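Sandwich bench: notes and data card

Last revised 20 June 2025. Maintained by Berwyn Gwilliam, with corrections from Eifion Lougher, who disagrees with parts of it and has been allowed to say so.

What this is

A set of recordings from a burger-assembly bench built in a shared workshop. The arm is meant to take the parts of a burger from the racks at either side and stack them on a tray in the middle. We call the bench Hendent, after the name chalked on the workshop door when we moved in. The recording script is called Mamen, and you will see both names in the folders.

I wrote most of this card because I was tired of downloading home robot data that came with a cheerful paragraph and no warnings. Please read the limits before you train anything on it.

What is in the set

1,045 recordings in all, made in March and after. Each has a fixed camera view, the joint positions of the arm, the gripper opening and a short text label. Of these, 50 are held back for testing. A further 50 were made with the arm steered badly on purpose, and they sit in their own folder called "spoiled". Don't mix them in by accident. Stellan Rønning did, and spent an evening wondering why his policy had learned to hesitate.

The bench

The worktop is white and so is the wall behind it. I was against this from the start. A white bench makes everything on it easy to find, and a model that works here has been asked a very gentle question. Eifion's view is that you should get the easy case working before you complain that it is easy. We still differ.

Parts stand on edge in clear racks, cheese, tomato and one piece of bread to the left of the tray, buns, patties and lettuce to the right. The tray has a paper liner, and the stack goes on that. 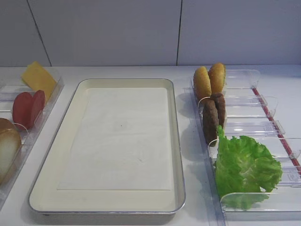

Can I use this set to teach an arm to make real food?

Treat it as practice at picking up and stacking, and nothing further. There is no heat, no sauce, no hygiene and no customer in it, and we have tested none of those things.

Clear racks sounded clever. They let the camera see a part from the side, which is handy, but the edges of the dividers come and go with the light, and any depth reading taken through them is close to worthless. We recorded no depth for this reason. If you add a depth camera to a bench like ours, I would want to see the raw output before believing anything you said about it.

Standing the parts on edge is also a favour to the gripper. Two fingers can close on a slice that is already upright. Lay the same slice flat on the worktop and you have a different problem, one this set says nothing about.

Labels

Åsmund Myklebust wrote the labels by hand. They are short: "cheese to tray", "lower bun", "patty, second try". A recording gets the mark "done" if the part ended up on the paper liner and stayed there until the end. It does not have to be centred. I think that is generous, and if you want a stricter rule you can make one from the last second of each recording.

The word "bun" is used for any bread, on either side of the tray. This was careless. It has been raised with us 3 times and we have not fixed it, as the training script depends on the old names.

How the arm was driven

By hand, from a second small arm that the first one copies. Eskil Amundsen did most of the driving and is very good at it, which is a weakness of the data. His movements are short and sure. When the rest of us took a turn the recordings came out longer and shakier, and those are marked with the driver's initials. A model trained on Eskil alone does not know what to do once it has missed.

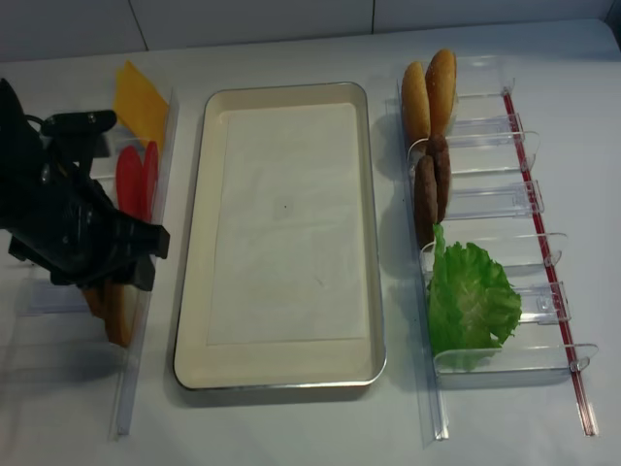 Anyone who wants recovery behaviour should start with the shaky recordings and leave Eskil's for later. I would also drop the first second of every run. The script starts recording on a key press and the driver is often still getting settled, so you end up teaching a model to wait.

The mount went through several versions. The first, printed from the Diteck plans, flexed whenever the arm reached out, and all recordings from that period have been deleted - don't ask for them. Small changes in the mount since then have not been logged as well as they should have been. If you find a stretch of files where every grasp seems slightly to one side, that is the likely cause, and please tell us which ones.

Known limits

One bench, one arm, one set of parts. Nothing in the results tells you how a policy will do in your kitchen.

Lighting was whatever the workshop had on. Shadows shift between sessions.

The lettuce is the hardest part to place, and its label is the least reliable. Two of us marking the same recording would not always agree.

Success rates quoted from this set, including ours, come from the same bench the training data came from. I would not repeat them to anyone with money to spend.

Licence and contact

Free to use and change, as long as you keep this card with the files. The scoring script is borrowed from the Stankevičius project and has its own terms, which are in the scoring folder. Send faults to Berwyn with the recording number. Reports without a number go to the bottom of the pile, and the pile is long.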